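Home Forums Pottery & Tableware New Posts Log in

Thread: Red and teal plate — eat off it or hang it?

darius_b
15 July 2021
I love this plate! Got it in a box lot with 16 others, all plain, and it's the one I keep picking up. I want it on the table every night.
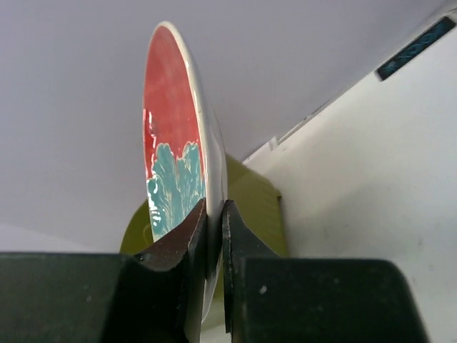

Red-orange over teal, white rim.

hwayoung_um
Oh, that scalloped border! And the pale lines branching through the teal like leaf veins — gorgeous. Hang it up, please. Forks would ruin that glaze.

kilnside
Disagree! I've eaten off my painted ones since January and they still look great. Plates want dinner on them.

hwayoung_um
Until one gets chipped... I lost 8 that way.

darius_b
Okay, compromise — cake only, and I wash it by hand.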